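Hofstetter opens bedding repair and renting service to households in Clalton

CLALTON, March – Hofstetter, the family-run linen firm, is to offer its duvet renting and repair service to private households for the first time. The service has until now been open only to guest houses and small hotels. Bookings open on Saturday at 9am at the firm's shop in Kudport and online.

Under the new service, called Clirnari, customers rent a duvet for the season and hand it back in spring. Hofstetter then washes it, mends it and stores it until the autumn. Customers who would like to keep their own duvet can pay for washing and repair alone.

The firm handled 3,596 duvets for the guest house trade last year. Of those, 196 were beyond repair and were taken apart so that the filling could be used again. The rest went back to the places they came from.
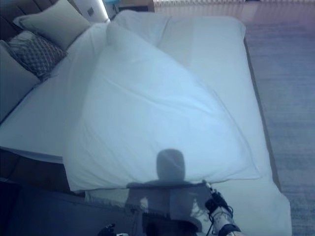 A white duvet on a large bed with a white fitted sheet.

Rahel Zürcher, managing director of Hofstetter, said: "People in the town have been asking us for this for years. They see our vans outside the guest houses and want to know if we can take their bedding as well. We had to say no because the wash house was full every day of the week. We added a second drying room over the winter and now we have the space."

Households can choose between 2 weights, one for winter and one for the rest of the year. Both come in single, double and king sizes. All rented duvets are white and carry a small cloth number sewn into one corner, which is used to match them to the right customer. Covers and sheets are not part of the rental but can be washed at the same visit for an extra charge.

Repairs are done by hand at Kudport. The most common jobs are split seams, worn piping and filling that has moved to one end. A simple seam repair will be ready in 3 working days. Refilling takes longer and is priced after the duvet has been weighed. Customers will be told the price before any work starts and can take the duvet home unmended if they prefer.

Wai-kit Chuang, who runs the repair room, said: "Most of what comes in has years left in it. A seam goes, a bit of filling comes out, and people think the whole thing is finished. We open it up, see what state it is in and tell them. Feather and wool can nearly always be saved. Some of the older man-made fillings go hard and there is not much we can do with those."

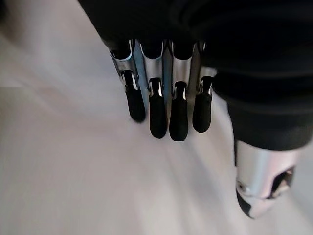

White surface, close up.

Collection and delivery will cover Clalton, Kudport and the villages between them. Evening slots are available until 8pm. Customers outside the area may bring bedding to the shop, where there is short-stay parking at the rear.

Hofstetter will take on two more sewing staff to meet the extra work. The posts are full time and training will be given. Details are on the noticeboard in the shop and on the firm's website.

Guest house customers will see no change to their collection days or prices.

ENDS

Notes to editors

Hofstetter washes, repairs and rents bed linen from its site in Kudport. Clirnari is the name of its service for households.

Rahel Zürcher and Wai-kit Chuang are available for interview. Requests should be made through the Kudport office.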